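Journal > Out and About > Swimming

Back in the Water at Cutari

6 March 2023

I have been meaning to write about the pool since September, when I signed up for adult swim lessons at the Cutari Recreation Center, and every time I sat down to do it I decided I should wait until I was better at swimming. Well, I'm a bit better at swimming, and if I wait any longer I'll forget what the beginning was like, so get yourself a cup of something and I'll try to tell it in order.

I grew up near a lake and could always stay afloat. I could do a sort of sideways paddle with my chin up that got me from the dock to the raft, and as a kid that's all anyone asks of you. Then I turned 50, my knees started to complain about jogging the Pullis trail, and my doctor asked whether I swam. I said yes! I said it with real confidence. That weekend I went to open swim, got in with everybody else, made it one length with my chin up, and hung on the wall at the far end pretending to fix my goggles while a lady who must have been in her eighties did a flip turn next to me.

So I went up to the front desk, dripping, and asked for the brochure. The evening class for grown-ups was listed on the back page, under the water aerobics and the kayak rolling (I still want to know who takes kayak rolling). The fee for residents was $21, and the man at the desk took my card and handed me a sticker for my gym bag, which I was far too pleased about.

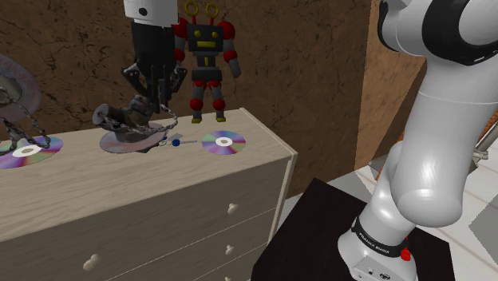
The class met in the two lanes nearest the bleachers, and the first night there were a few of us standing in the shallow end with our arms crossed over our chests, all making the same small talk about how cold it was. Our teacher is Frans Prins, a tall, unhurried man who coached kids for years and says adults are easier to teach and harder to convince. He had us put our faces in the water and hum. That was it, that was the lesson, more or less. You hum so the air goes out through your nose and you stop holding your breath without noticing that you've stopped. I felt ridiculous for the first ten minutes and then I got quite into it and picked a tune.

I wish I could say it all came quickly after that, but my breathing was a mess until well into the winter. I would turn my head too far, or lift it instead of turning it, and my legs would sink, and then I'd be swimming uphill. Frans would walk along the edge beside me in his rubber sandals and tap the deck with a kickboard every time I lifted. I got to dread that tap. I heard it in bed. Some evenings I went home with so much water up my nose that it all came out later when I bent down to feed the cat – sorry, but if you are thinking of starting you may as well know.

What helped in the end was swimming slower. I'd been thrashing along as if something was after me, and one evening when I was too tired to thrash I just sort of lay there and reached, and the breath was waiting for me when I turned my head. I stood up in the middle of the lane and whooped. The lifeguard got halfway out of her chair and I had to wave her back down.

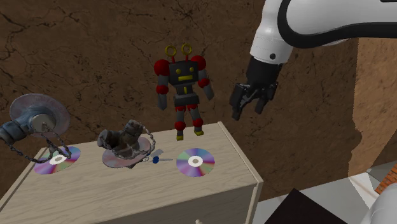

Goggles deserve a paragraph of their own, I think, seeing how much money I've thrown at them. My first pair leaked on the left, the second pair leaked on the right, and the third pair, from Vik, fit me so well that I wore them for a whole session without touching them once and had rings around my eyes through supper and most of the evening. They have little round lenses, and when I'm concentrating I apparently press my lips into a flat line, and my daughter says that from the bleachers I look just like that toy robot in the picture, with its two round yellow eyes and the plain yellow bar for a mouth. She isn't wrong. All I lack is the antennae, and my swim cap does have a way of bunching up on top.

The locker room took some learning too. The hooks by the showers are for towels only and the regulars will tell you so. The hair dryer closest to the door is the good one. If you come at the tail end of the after-school session you will be ankle deep in small socks, and somebody's mother will be on her hands and knees looking under the bench for a retainer, so I've learned to come later and park on the Trato Street side, where it's darker but you can always get a spot. I keep a pair of thick wool socks in the car for the drive home and I look forward to those socks all evening.

Last week I swam 900 yards. It wasn't all in one go, there was a good deal of hanging on the wall and chatting, but I did it, and Frans wrote it on the whiteboard by the equipment closet with my initials next to it. It was wiped off by the next class. I did get to see it for as long as it took me to towel off, and I may have walked past it more than was needed on my way to the door.

The spring session is open for sign-up now and I'm going into the next level, where they teach you backstroke and, I'm told, some diving off the side, about which I have mixed feelings. If you live nearby and you've got a chin-up paddle like mine, do come along. Bring a padlock, the ones at the desk are always out, and bring flip-flops, and don't buy the first goggles you see. I still owe several of you the soup recipe from my last post and I haven't forgotten, I just keep coming home hungry and eating the soup before I write anything down.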